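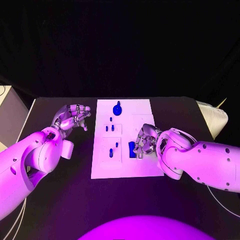 Topics > Robots & Automation > Can it do the chores yet?

Two arms, two proper hands with fingers, one white board with little blue bits stood up on it. I have been thinking about that block by the right hand all week and I'm going to make it everybody else's problem. Thread, and it's a long one, get a brew.

For anyone new: I work on the small parts bench at Drimitz, in Lendton. We put together catches and hinges for cupboards and caravans. Pins go in holes, springs go on pins, caps go on springs, all day long. So when people ask me "can robots do your job yet" I have OPINIONS, and most of them are about pegs.

Pegs look like a toddler's game. I know. But picking up a small thing, keeping hold of it, turning it the right way and setting it down exactly where it belongs is a huge slice of what hands do for a living. Cutlery drawer. Pill box. Putting the cap back on the toothpaste. Same family of job!

And look at what the hand has to deal with on that board. The block is standing upright, so a clumsy nudge could tip it. Everything on there is the same blue, so colour won't help you tell a peg from a block, you need the shape. The panels are white on white. One of them I can only just make out as an outline, and I'm a person with decent glasses.

The fingers on the right hand are bunched in close together and pointing down, right up by the block. I do precisely that when I'm picking a cap out from between other caps. You make your hand small. It's lovely to see a machine hand in that shape.

The left one is up off the table and wide open, thumb hanging lower than the fingers. Every trainee I've ever sat next to does this with their spare hand in the first week. Hovering. Ready for something. I find it very endearing and I won't be talked out of it.

OK so, the real question. Can they do the chores?

My answer on a Tuesday morning before tea: some of them, slowly, if you set the table for them first. My answer after tea is a bit more cheerful.

"Set the table first" is the bit people skip. A dark matt top with one pale board near the middle is a kind place to work. My kitchen worktop has a fruit bowl, a phone charger, post from the council, and a lid that fits nothing. I'd like to see anybody's robot find a peg on that. I'd like to see ME find a peg on that.

We've got a machine at work, by the way. It's a Tillik, a feeder with a single gripper on it, nothing like those hands. Does one catch, one size, and it does it beautifully as long as the tray is loaded the way it likes. Load the tray the other way round and it puts a spring in mid air with total confidence.

I love the Tillik. I want that on record before the next post.

In February we swapped to a cap that was a hair wider, same part otherwise. My hands noticed on the first one and had stopped noticing by break. The Tillik needed a new pair of jaws, a new tray and two days of somebody crouching beside it with a laptop. That gap between me and it is the whole conversation, as far as I'm concerned.

Which is why fingers get me so excited. Jaws are made for a part. Fingers are made for parts in general. If one hand can manage a fat dome with a knob on top, then a tiny peg, then a flat-sided block, you haven't got to make new jaws every time purchasing finds a cheaper cap.

IF, mind. Having fingers and knowing what to do with them are separate things. I have ten and I still can't do a necklace clasp up behind my neck.

Someone asked me what I'd count as "it can do it". Fair question. My own rule for a new starter on the bench is they can do the job while the tray's a mess, while the radio's on, and while I've moved the bin. I'd hold a robot to the same. You can leave the radio off if it prefers.

Also: it has to know when it's gone wrong. Drop a pin at my bench and you hear it, you look down, you say a word, you get another pin. That's a skill. A machine that drops the pin and carries on pressing nothing into the hole has given me a box of faulty catches and I'm the one unpicking them on a Friday afternoon. (Yes this happened. Yes it was the Tillik. I still love it.)

Household version, because I promised chores. Here's my list, from "I'd let it try" to "keep it away from my house":

– Putting clean spoons back in the drawer. Go on then. Spoons are forgiving.
– Wiping a table that's been cleared. Fine.
– Clearing the table. Ooh. Glasses.
– Folding. People always say folding. A towel, maybe. A fitted sheet is beyond me, so I'm in no position to judge.
– Threading the curtain hooks. If a robot can do this I will weep and buy it dinner.
– Anything involving the cat.

Cloth is a different beast from pegs. A peg is the same shape when you put it down as when you picked it up. A tea towel is a new shape every time you so much as look at it. I'd be wary of anyone who shows you a peg and promises you an ironed shirt.

Going the other way though, don't sniff at the pegs! My mum's hands aren't what they were and the jobs she's stuck on are all small hard things. Battery in the remote. Key in the lock. The plastic ring on the milk. She's fine with a duster. Something steady that could handle small hard things would change her week far more than a robot hoover ever did.

A few replies while I'm here, since you've been busy.

"Why two arms?" Try doing up a jar with one. Or on my bench: one hand keeps the body still, the other does the pin. Half of what my left hand does all day is simply hold. It's a proper job, holding.

"Why make it look like a person's hand, surely a claw is better." For one part, yes, a claw wins and I'd bet my lunch on it. For a house full of stuff made for people's hands, I'm not so sure. Taps, pegs, zips, kettle lids. All of it was shaped around us. I go back and forth on this one.

"It's all pink, is this a nightclub?" The arms are glowing magenta, I'll give you that. I would wear more hi-vis at work if it came in that shade.

"Doesn't this worry you, doing the job you do?" It did, a bit, when the Tillik came. Then I watched it for a month. It took the one catch that was giving us all sore thumbs, and we moved on to the fiddly short runs. I know it won't go like that everywhere and I'm not going to tell somebody at another firm how to feel. If a machine came that could do the short runs as well, I'd want us in the room when it was being talked about. I'd also want a go on it.

"What about the Agbeko trolley, didn't you rave about that?" I did and I still do! It brings the trays round so we don't carry them. No hands at all, it's basically a shelf that goes for walks. Best thing we've ever had on the floor. Worth remembering when we're all gazing at fingers: a lot of tiring work is just moving stuff from there to here, and wheels can do that now.

It does stop dead if you leave a coat on the floor, and waits. Very polite. We've all got tidier.

So where am I, end of tea break. Moving trays: done, tick. Same part, same place, all day: done, tick, mind the tray. Different small parts on a nice clear table: this is the bit I can't stop watching, and it's what's got me grinning at a blue block. Different small parts on MY table: a way off yet. Curtain hooks: I live in hope.

What I'd love to see next is someone jumbling it. Same sort of board, same blue bits, but lying down, a couple on their sides, one half under a bit of paper. Boring to watch and I would watch every second.

And please, somebody, a spring. Springs are evil. They roll, they tangle, they link arms with each other in the tub and come out as a necklace. I've got five sizes on my bench and I'd cheerfully donate a handful of each to anyone with robot hands who fancies a bad afternoon.

Right, the bell's gone. Tell me your most annoying small-parts job, at home or at work, and I'll rank them tonight after six. Earring backs have already been nominated by my sister and they're going in high.

3,874 shares · 6 comments hidden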